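Tue 19 May

Bag emptying, two-arm cell, continued from last entry.

Question for this block: does the policy trained with the re-grasp segments kept in do better at the end of the episode than the one with them trimmed out? The task is unchanged. Take the items out of the foil-lined bag, put them on the mat, stop when nothing is left inside. The stop condition is the part that has been giving trouble, so that is what I looked at.

Setup as before. Table height not touched, lamp left where it was. Dravusik controller on both arms, gripper force at 80 per cent of the limit in the Bekimeck config. I tried 100 on the bench first and went back, the foil creases hard under it and the next grasp point moves. Policies are labelled Havlíček-A (trimmed) and Havlíček-B (re-grasps kept). Same seed, same checkpoint step.

Protocol: items packed in random order, bag placed by hand, arms homed, start. An episode is scored on three things - items out, items still on the table at the end, and whether the policy calls stop within the time limit. Frames pulled from the head view for the log:

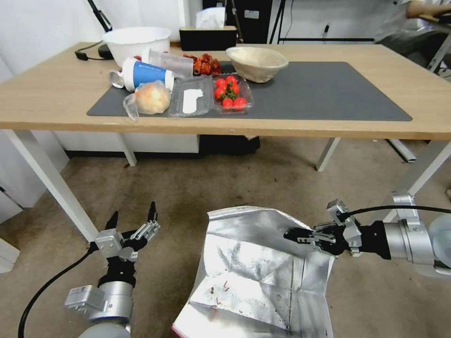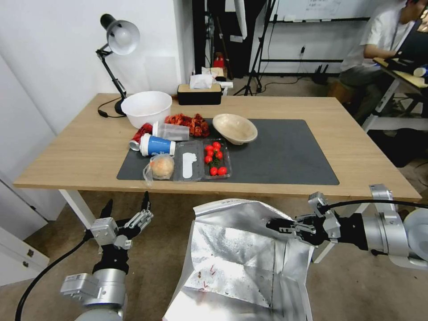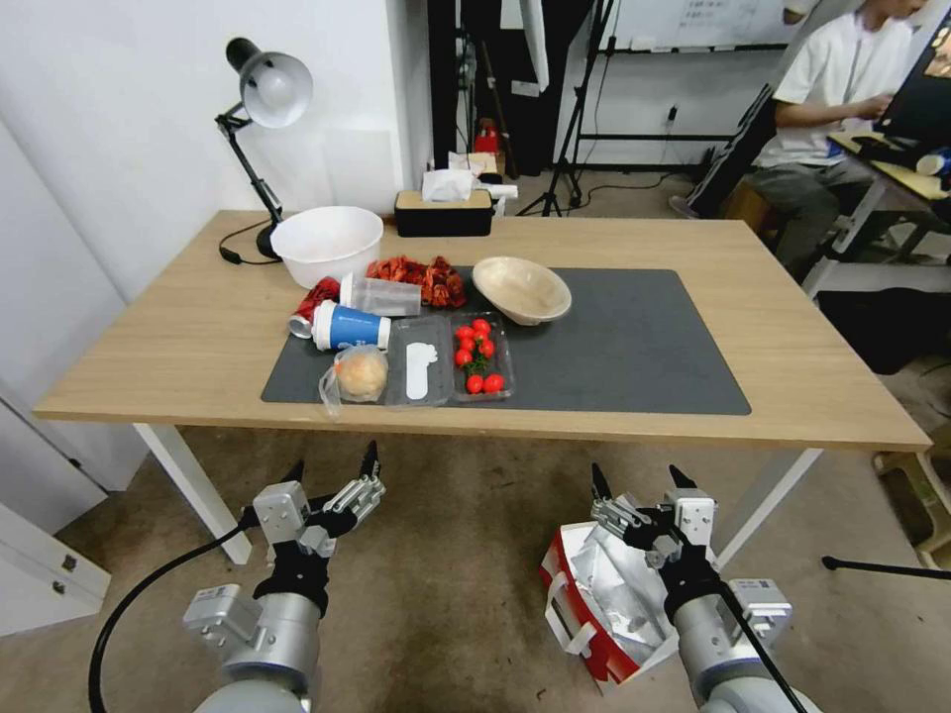 Head view, 4-item-and-up sets. First two: right gripper holding the foil. Third: bag on the floor below the right gripper.

Ran 47 episodes in total across both policies. Placement is not the bottleneck for either. Both put things down on the left half of the mat and hardly ever use the right half, a bias that comes straight from the demonstrations. Worth fixing in the next collection but it does no harm to the score.

The difference is in the foil. A tends to close on the top edge, lift, and then hold. The lining reflects the grippers and I suspect the wrist views read that as an object. It goes back in, finds nothing, lifts again. B does the same lift but lets go and takes the edge at another point, after which it usually calls stop. So the re-grasp data seems to be teaching it a way out of the loop. That is a reading of the rollouts, I have no ablation on it yet.

Small debris in the lining (bits off the dried food) does not count as an item under the scoring rule. Not clear the policy agrees. Two of the B runs that timed out were spent pecking at the bottom of the bag.

Round things that can roll are still a nuisance. Cups and cans put down on their side are scored as placed if they stay on the table.

To do:
- rerun A with the lining covered in matt paper, same packing order
- export rollouts to Dastico and tag every lift of the foil edge
- check right wrist exposure, looks too high when the foil is close
- left arm cable loop, re-tie before next block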